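Learning to Dress for a Choir 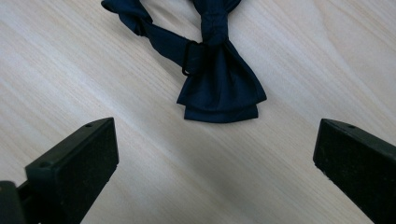 When I joined the choir in Haldane, I thought the difficult part would be the singing. I had sung in school, in another language and in another country, and after that I did not sing for 16 years, except in the kitchen. So I was worried about my voice and about reading the notes quickly enough. About clothes I did not think at all. Then I got the sheet for new members, and the longest paragraph in it was about what to wear. Men: black suit, white shirt, navy bow tie. The bow tie could be tied by hand or ready-made. I bought the ready-made kind, in a dark navy that goes almost to black inside the folds, with the small black slider on the strap that you move to fit your neck. In my first language we have a word for such a bow tie which means something like "lazy butterfly," and I was a little ashamed of it until I started to look at the other necks in the bass row.

I want to write about the choir because several people from my old job asked me how one begins with such a thing as an adult, and I always give a bad answer when I am asked in person. In writing I have more time for my English.

First, the audition. It was in a side room of the church, at seven in the evening, and it lasted maybe ten minutes. I had to sing a scale up, a scale down, and a short melody I had never seen. I made a mistake in the fourth bar and stopped. The conductor told me to please not stop, because in a choir the others will not stop for me. I have thought of this many times since. When I make a mistake in the middle of a sentence in English, I also stop and go back to repair it, and by then the other person has lost the beginning. Now I try to keep going to the end of the bar, so to say.

The second thing is the words. We sing in Latin, in German, sometimes in English, and in the spring we had two songs in Welsh. I expected English to be the easy one for me. It is the hardest! In Latin everybody is a foreigner and we all learn the vowels together. In English the others already know how it goes, and the conductor only corrects what is different from speaking. For example we do not sing the "r" at the end of "river." I had worked very hard on this "r" for years, and now I had to take it out again on rehearsal nights and put it back the next morning for the office.

I keep a notebook where I write each line the way it sounds, in the letters of my own language. The man who stands on my left saw it once and asked if it was a secret code. During the break I showed him how to read it, and he read one line aloud with such a strong accent from my home region that I had to put down my coffee.

About the breaks: please do not skip them. In my first months I went outside to look at my phone, since I did not know how to enter a conversation that was already going. It was a mistake. All the useful information is given in the break, next to the cookies. There I learned which door is open when the main door is locked, that one should bring a pencil and never a pen, and that the tenors are always short of people and will try to take you if you can reach a high G. I can reach it only in the shower.

Our big concert was in June, in Nalutgate, in a hall with 102 seats and no air conditioning. We had a bus. We sang for around two hours with one pause, and my legs were more tired than my voice. Someone had warned me not to lock my knees, and I nodded politely without understanding what it means to lock a knee. I understood it during the slow piece before the pause. If you are new, bend them a little. From the audience it can't be seen.

After the concert there was soup. An older lady came to me and said that she liked the Welsh songs best, and she asked if I was from Wales. I said no, but I was so pleased that I told it to my sister on the phone the same night, and she has called me the Welshman ever since.

What does it cost? With us there is a fee for each season, and the scores are borrowed, so you have to erase your pencil marks at the end. The black suit I already had from a wedding. It needed to be let out at the waist, and that was more expensive than the fee.

In the fall we begin a new program. It is mostly French, and I have already started a new page in the notebook for the nasal vowels, of which I can hear three and say two. If you live near Haldane and you sing bass, the new members' evening is usually in the first weeks of September, and you can come and listen before you decide anything. Take the side door.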